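Resomov gallery: snack sorting on cloth

Posted by Hema Alva in Gallery, June

Resomov is the planning and grasp software we maintain at Rarkcombe. Most of what gets written here is release notes, so this page is pictures, with some notes on what the software has to do with material like this. The full-size files are in the project share under the same names as the log entries.

The task in this set is called snack sorting. Small packets go from one tray to another, or from the cloth to a tray, and the demonstrations are done by hand with grippers. Resomov takes the recorded fingertip paths, the gripper openings and the wrist view, and turns them into short segments: reach, close, carry, release. The planner learns from the segments and never sees the whole recording in one piece.

The current snack set has 3,053 segments after cleaning. Another 552 were thrown out, mostly because the closing point couldn't be found within the tolerance we allow.
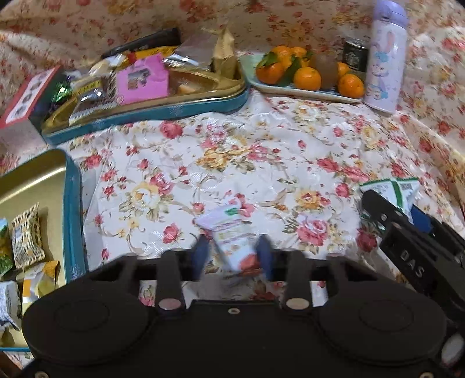 White packet held upright in the blue fingertips, second gripper coming in from the right.

Two-gripper work is where most of the version 4 changes went. The old planner treated the second gripper as a moving obstacle, so it kept a wide bubble around it and often refused to start a reach until the other arm was clear. For handovers and shared trays that was no good. The new one plans both grippers on a single timeline and lets them come close as long as the closing directions don't cross. The minimum gap is set in the task file under pair_gap. Leave it at the default unless you have a reason to change it, and if you do change it, run the collision replay before anything else.

Motion blur on the held packet is common in the carry phase. We tried dropping blurred frames in an early build and it made things worse, as the segmenter lost track of when the carry began. They now stay in with a lower weight. The weight is worked out from the fingertip speed, so there is nothing to label by hand.

Patterned cloth was the other headache. Roses and leaves in several colours give a plain colour-difference mask plenty to get wrong, and printed packets have the same problem in reverse. Laizer, our segmentation module, used to return bits of tablecloth as objects. It now compares edges across a run of frames and keeps a region only if it moves separately from the cloth or has its own outline from more than one viewpoint. Glossy patches still cause false hits now and then. Those show up in the viewer as thin yellow outlines that flicker, and you can reject them with the X key.

A few settings people ask about:

Replay rate: the viewer plays at recorded speed. Hold Shift to go at quarter speed.

Closing threshold: set per task. Snack sorting uses a softer value than the block tasks, as packets give when squeezed and the opening keeps shrinking after first contact.

Segment length: capped at 900 frames. Anything longer gets split, and the split points are listed in the log.

Tray detection: off by default. Turn it on if you want release points tied to a tray and not to a spot on the cloth.

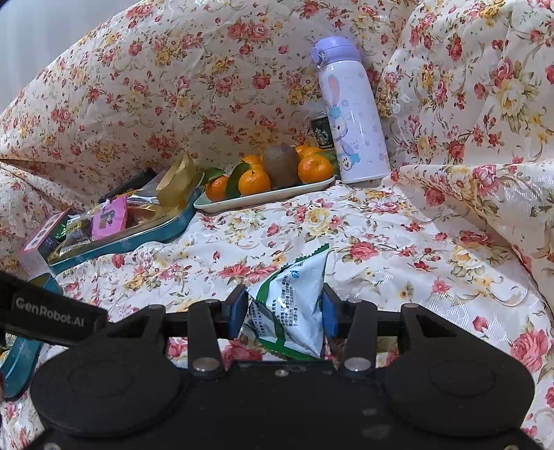 Small white bag with a green crimped edge, pinched at the fingertips in front of the fruit tray.

Crumpled bags are harder than boxes. A box has a width you can plan for, while a bag has whatever width it has once the fingers have met it. Resomov used to estimate a grasp width from the mask and close to that number, which worked for cartons and failed on anything soft. The soft grasp mode skips the estimate. It picks a closing line across the object, brings both fingertips in evenly, and stops when the opening has changed by less than the threshold for 100 milliseconds. The closing line is still chosen from the mask, so a bad mask gives a bad grasp.

Folds in the fabric matter too. The planner assumes a flat support surface unless it's told otherwise, and cloth draped over something isn't flat. For this set we turned on the height grid, which stores the support surface in small cells and updates each cell as the wrist view passes over it. Planning takes longer with the grid on. On the office workstation the delay is noticeable but fine for replay work - I wouldn't run it live yet.

Fruit, bottles and cups in the workspace are tagged as keep-out objects in the task file. They get a box with a margin and the carry path has to go over or around. The margin on tall items is larger, as a bottle that gets nudged is a bigger problem than a mandarin that gets nudged. Leaves on the fruit are not modelled separately and sit inside the same box.

Plekeo users: the export script now writes both grippers into one file with left and right channels. Files from the older script still load, but the viewer will show only the left channel until you convert them. The converter is in the tools folder and takes a whole directory at a time.

Known problems at the moment are the flickering outlines on shiny cloth, a crash when the height grid is resized during replay, and a wrong label in the segment list when a release and a new reach happen close together. The crash fix is in review and should be in the Wednesday build. Send bug reports with the log attached, and include the segment number.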